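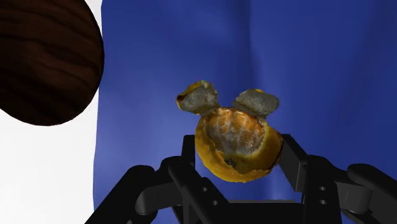
Reproducing the Dullura Fruit-Grasping Evaluation in Simulation

This page explains how to repeat the evaluation reported by Zofia Sowa and Josué Trindade. The task is to grasp a partly peeled citrus fruit from a fabric surface with a two-finger gripper.

1. Load the Dullura scene set and select the bedroom layout. Keep the object positions stored in the file.

2. Open the gripper and move it to the pre-grasp pose. The fingers must remain clear of the fabric — contact at this stage voids the trial. 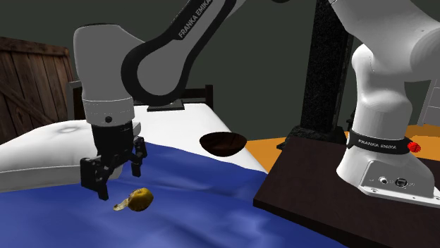 Figure 2. Gripper open above the blue sheet, with the yellow fruit and its peel flap.

3. Run the policy with all 13 random seeds. A full run produces 3,780 trials, of which 1,290 use partly peeled fruit.

4. Score each lift. A trial succeeds when the fruit stays off the sheet for 2 seconds.

5. Report peeled and unpeeled fruit separately. Combined scores are not comparable with the published table.

Questions about the scoring script should be sent to Griet Claeys.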